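Section 4. Setting Up the Tala Audio Guide Receiver for Fixed-Site Use

Applies to Tala receivers supplied by Prokport with the Flastance transmitter base. For the handheld version, see Section 6.

4.1 Before you start

You will need the receiver, the transmitter base, the supplied power adapter, the antenna and its cable, and the access card for the site. Sites fitted under the Akinola layout also need the zone plan, which is packed with the transmitter. Do not discard the zone plan after set-up. The zone numbers printed on it are required for a factory reset.

Choose the location for the transmitter base first. The base must stand upright on a level shelf or be fixed to the wall with the bracket. Keep it clear of metal cabinets, fuse boxes and large mirrors. Leave the vents on both sides open.

CAUTION: Use only the adapter supplied. Other adapters with the same plug may deliver the wrong voltage and will void the warranty.

CAUTION: Do not connect power until the antenna is attached. Running the transmitter without an antenna can damage the output stage.

4.2 Connecting the transmitter base

1. Screw the antenna onto the threaded post on the rear panel. Tighten by hand only.
2. If the antenna is to be mounted away from the base, attach the extension cable between the post and the antenna. Do not join two extension cables.
3. Connect the line input to the audio source. Use the left socket for a mono source.
4. Set the input switch to LINE. The MIC position is for unpowered microphones only.
5. Plug the adapter into the base, then into the wall outlet.
6. Press and hold POWER until the status light turns amber. The base runs a self-test and the light changes to green.

Note: If the light stays amber after the self-test, the input level is too low or no source is connected. Start the source and wait for the light to change before continuing. A flashing red light indicates an antenna fault. Disconnect power and return to step 1.

4.3 Assigning zones

Each transmitter can serve one zone or several. A zone is a group of receivers that play the same channel. Zone numbers run from 1 to 1,000. Numbers above 232 are reserved for linked sites and are not shown on the display unless site linking has been turned on.

1. Press MENU and select ZONES.
2. Enter the zone number using the arrow keys. Hold an arrow key to move faster.
3. Press OK. The display shows the zone number followed by a dash.
4. Enter the channel and press OK again. The dash changes to the channel number.
5. Repeat for each zone on the plan.
6. Select SAVE. If you leave the menu without saving, all entries made since the last save are lost.

Note: Two zones may share a channel. Two transmitters within range of each other may not. See the channel spacing table in Appendix B.

4.4 Pairing the receivers

Receivers must be charged before pairing. A receiver with a low battery will accept the pairing signal but may drop it when switched off.

1. Place the receiver within arm's reach of the transmitter base.
2. On the base, press MENU, select PAIR, and choose the zone.
3. On the receiver, hold both volume keys until two short tones are heard.
4. Wait for one long tone. The receiver is now paired.
5. Switch the receiver off and on again. It should return to the same zone without further input.

If no long tone is heard, move the receiver closer and repeat from step 3. If pairing fails again, clear the receiver as described in 4.7.

Pair one receiver at a time. Keep all others switched off until their turn. A transmitter base can hold up to 2,195 paired receivers in its memory. When the memory is full, the display shows FULL and the oldest entry must be deleted before another can be added.

4.5 Setting the output level

1. Play a passage of normal speech from the source.
2. Turn the LEVEL control up until the peak light flashes on the loudest words.
3. Turn the control back by about 2 marks.
4. Walk the full area of the zone with a receiver and listen for dropouts.

CAUTION: Begin with the receiver volume at its lowest setting. Prolonged listening at high volume can damage hearing.

4.6 Visitor earphones
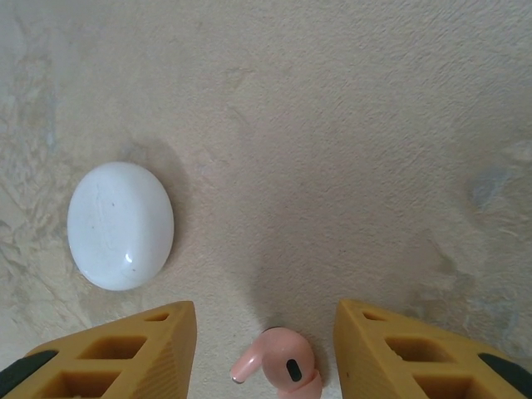 The receiver has a standard headphone socket and a short-range wireless output, and only one can be active at a time. The wireless output is off by default. To turn it on, press MENU on the receiver, select OUTPUT and choose WIRELESS. Visitors may then use their own earbuds, including types stored in a small charging case such as the white oval one resting on the beige surface. Earbuds should be disconnected from any phone before they are paired with the receiver, and the pairing must be cleared when the receiver is returned to the desk. Sound over the wireless output is slightly delayed, so use the headphone socket for live speech where the speaker can also be heard directly.

Note: The receiver does not charge earbuds or their cases. The port on its base is an input only.

4.7 Clearing a receiver

1. Switch the receiver off.
2. Hold the volume-down key and press POWER. Keep both held until three tones are heard.
3. Release both keys. All zone and earphone pairings are erased.
4. Pair the receiver again as described in 4.4.

Clearing a receiver does not remove it from the memory of the transmitter base. To remove the entry, press MENU on the base, select RECEIVERS, scroll to the serial number and choose DELETE. The serial number is on the label inside the battery door.

4.8 Storage between sessions

Return receivers to the charging rack with the display facing out. The rack charges only when the lid is open. If the site is closed for more than a week, switch off the rack at the wall and store the receivers with a half charge.

Clean the housings with a dry cloth. Do not spray cleaner directly onto the speaker grille or the headphone socket.

For wall bracket dimensions, go to Section 5.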